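How to Prepare Your Car for a Private Sale
By Nurhan Türkmen
Last updated: 4 February 2018

Last June I sold my Soylu hatchback to a private buyer in Plornstead. It was the second car that I sold by myself, and it went much better than the first one. With the first car I did everything in the wrong order. I wrote the advertisement before I had cleaned the car, and I looked for the title only when the buyer was already standing in my driveway.

In this guide I write down the order that I use now. It is meant for an ordinary car of ordinary age. If your car is a collector's model, or if you still owe a large amount of money on it, you will need more advice than I can give.

Step 1. Find the papers first

Before you touch the car, look for these papers and put them in one folder:

The title
The current registration
Service receipts, in order of date
The owner's manual and the service book
The receipt for the tires, if you have changed them
The last inspection report, if your state requires one

Check that the name on the title is the same as the name on your identity card. My colleague Graça Simões had married in the meantime, and her title was still in the old name. She had to wait two weeks for a new one, and by then the buyer had bought another car.

If there is still a loan on the car, call the lender and ask for a payoff letter. Ask also how the title will be sent, and to whom. The answer is different from lender to lender, so please do not trust what a friend did with another bank.

Write down the vehicle identification number from the dashboard and compare it with the number on the title. One wrong letter on the paper must be corrected before the sale.

Step 2. Clean the inside, then the outside

Take out everything that does not belong to the car. Look under the seats, in the door pockets and below the floor of the trunk, where the spare wheel is. I found a house key there which I had already replaced.

Vacuum the seats with the seats moved fully forward, and then once more with the seats moved fully back. Wipe the dashboard with a damp cloth. I do not recommend shiny sprays, for the simple reason that many buyers think you are hiding something, and the smell stays in the car for days.

After this, wash the outside by hand. Open the doors and clean the sills also. Clean the rubber seals and the inside of the fuel door. Do not wash the engine with a pressure washer. A soft brush and a dry cloth are enough for the plastic covers. 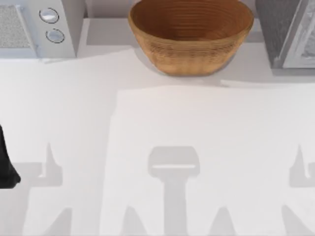

White countertop with a round wooden bowl at the back. Computer rendering.

Step 3. Decide what to repair

This is the step where people lose the most money. A repair does not always come back to you in the price.

My own rule is simple. If the fault costs less than $100 to fix and the buyer will notice it on the test drive, I fix it. Burned-out bulbs, wiper blades, a missing valve cap and a dead battery in the key all belong to this group. If the fault is more expensive, I get a written estimate and show it to the buyer. The price can then be discussed with a real number on the table.

For the Soylu I had an estimate for the front brake discs from Sellard, the garage on the Gakholm road. The owner, Aurel Hodoroagă, wrote on the paper that the discs were worn but still within the limit. The buyer read it, asked one question, and we agreed on the price the same afternoon.

Small scratches I leave alone. Touch-up paint from a bottle looks worse than the scratch if you do not have a steady hand, and I do not have one.

Warning lights are a different matter. Do not clear a warning light only to hide it. It will most likely come back, and in many places you can have legal trouble if you knew about the fault and said nothing.

Step 4. Set the price

Look at advertisements for the same model, the same year and similar mileage. Look only within 100 miles of your home, as prices in another region can be quite different. Write the prices in a list and remove the highest and the lowest. What is left will give you a fair idea.

Remember that these are asking prices. The cars are usually sold for less. I put my price up to $300 above the amount that I really want, and I decide my lowest price before the first call comes. I write it on a piece of paper. When somebody stands before you with cash in the hand, it is easy to forget your own plan.

Step 5. Take the photos and write the text

Take the photos in the morning or late in the afternoon, on a cloudy day if possible. Park in front of something plain. Turn the front wheels straight. You need the four corners, the dashboard with the engine running so that the mileage can be read, the front seats, the back seats, the trunk and a close photo of every damage that you mention.

In the text, begin with the year, the model, the mileage and the type of transmission. Then write what was done recently, then what is not in order. Short sentences are fine. You do not need words such as "amazing" or "must see."

Do not write your street address. The name of the town is enough.

Step 6. Meet the buyer

Choose a public place in daylight, for example the parking lot of a bank. Ask to see a driver's license before the test drive and take a photo of it, if the buyer agrees. Sit in the car during the drive. Call your insurance company beforehand and ask if another driver is covered.

Some buyers want their own mechanic to look at the car. Say yes to this. The buyer pays for the inspection and normally chooses the garage.

Step 7. Finish the sale

For the payment I accept cash counted inside the bank, or a cashier's check that is issued while I am present. Clementina Cunha, my neighbor, once took a check at home in the evening. It was false, and she did not get the car back.

When the money is safe, sign the title and fill in a bill of sale. Make 2 copies, one for each of you, with the date, the time, the mileage and both signatures. The time is important in case there is a parking ticket on the same day.

Then remove the license plates if your state asks for it, send the notice of sale to the motor vehicle office, and cancel the insurance only after the notice is accepted. Delete your phone and your home address from the navigation system as well. I forgot this with the Soylu, and the new owner was kind enough to do it for me.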